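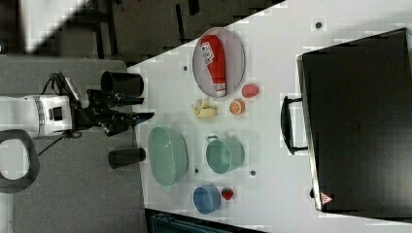 Vos questions sur la table du petit-déjeuner

Accueil | Recettes | Rangement | Foire aux questions | Contact

Imprimer cette page | Envoyer par e-mail

Depuis que j'ai publié mon article de mai sur la vaisselle dépareillée, je reçois toujours les mêmes questions : les bols, la table blanche, les fruits, et bien sûr le ketchup (vous êtes terribles avec le ketchup !). Alors je regroupe tout sur une page et je la complète quand j'ai un moment. Si votre question n'y est pas, écrivez-moi, je finis toujours par répondre.

Il vient d'où, le grand bol vert pâle ?

C'est LA question. Il fait partie d'une série de chez Brekke, achetée en deux fois parce que la première fois je n'avais pas osé prendre le bol ovale. Je le trouvais trop grand, j'avais peur qu'il mange toute la place. Eh bien oui, il mange toute la place, et je l'adore quand même ! J'y mets la salade de fruits quand on est plusieurs, le pain quand on est deux, et une fois j'y ai fait reposer une pâte à crêpes entière. La forme ovale est très pratique pour servir, on attrape les morceaux du fond sans se battre avec la cuillère.

Et la tasse, c'est le même vert ?

Un vert pâle aussi, oui. Elle est de la même série. Je l'utilise pour le thé le matin et pour mesurer la farine quand je ne retrouve plus mon verre doseur, donc assez souvent. Pour le café je la trouve un peu grande, mais mon entourage n'est pas d'accord.

Faut-il vraiment assortir les couleurs ?

Mais non ! Un plat gris, du vert pâle, un petit bol bleu, et c'est très bien comme ça. Ma seule règle, si on peut parler de règle : sur une table blanche, je garde des teintes assez douces pour la vaisselle et je laisse les fruits apporter le reste. Une fraise bien rouge à côté d'un bol bleu, ça suffit à me mettre de bonne humeur. Si votre table est en bois foncé, essayez l'inverse, avec de la vaisselle plus vive. Chez ma sœur ça marche très bien.

Pourquoi du ketchup avec les fruits ?

Je l'attendais, celle-là. Chez nous le petit-déjeuner du week-end est moitié sucré, moitié salé, et tout arrive sur la table en même temps : les œufs, les pommes de terre sautées, l'orange, la banane. Le flacon souple voyage couché dans le plat gris, ça évite de le faire tomber en chemin. Et puis un flacon couché se vide mieux quand il arrive vers la fin, on ne secoue plus pendant dix minutes au-dessus de son assiette. Non, personne ne trempe les fraises dedans. Enfin, je crois.

Comment éviter que la banane noircisse ?

Coupez-la en dernier, c'est le plus simple. Si vous devez vous avancer, pressez un peu d'orange sur les morceaux et mélangez doucement avec les doigts. Le citron marche aussi, mais les enfants font la grimace. Je compte 30 minutes au grand maximum entre la découpe et le repas, et au frais s'il fait chaud. Au-delà, je la garde pour un gâteau.

L'orange, en quartiers ou en deux ?

En deux, dans le sens de la largeur, et chacun se débrouille avec une petite cuillère. C'est moins joli que des suprêmes pelés à vif, je vous l'accorde, mais c'est fait en trois secondes et on ne perd pas de jus. Pensez juste à poser la moitié la face coupée vers le haut, sinon ça colle partout - vécu, et plus d'une fois.

Quelles pêches choisir ?

Celles qui sentent la pêche ! Je ne regarde presque plus la couleur, on peut avoir une très belle joue rose et aucun goût derrière. Si elles sont encore dures, je les laisse à température ambiante, sans les empiler, et je vérifie tous les soirs en appuyant tout doucement près de la queue. Jamais au frigo avant qu'elles soient mûres, elles deviennent farineuses.

À quoi sert le petit bol bleu ?

À tout. Les noyaux, les queues de fraises, le sucre, les bagues qu'on enlève pour pétrir. Il vient d'un lot de 4 de chez Endis et je n'en ai plus que 3, le dernier a fini dans l'évier un soir de précipitation. Si vous ne deviez acheter qu'une seule chose pour votre table, prenez un petit bol comme ça.

Comment entretenir une table blanche ?

Une éponge, du savon noir dilué, et un coup de chiffon sec derrière. Pour les taches de fruits rouges, je pose une pâte de bicarbonate et d'eau, j'attends un peu, je frotte en rond. Attention au jus d'orange qui sèche : ça ne se voit pas trop sur du blanc, mais les manches le trouvent très bien. J'ai aussi essayé le spray Unditz, qui sent bon mais laisse chez moi des traces, donc j'y suis revenue - au savon noir, je veux dire.

Est-ce que tout passe au lave-vaisselle ?

Chez moi, oui, sauf les couteaux. Je mets le grand bol en bas, incliné, et les tasses en haut. Regardez quand même sous les vôtres avant, toutes les séries ne se valent pas.

Où ranger un bol aussi grand ?

J'ai longtemps cherché ! Il vit maintenant sur l'étagère Fonau, tout en haut, avec les petits bols empilés dedans. L'inconvénient est qu'il faut tout sortir pour attraper une seule chose. Si vous avez une meilleure idée, je prends.

Page mise à jour le 2023-08-02

Contact | Mentions légales | © Tous droits réservés | Haut de page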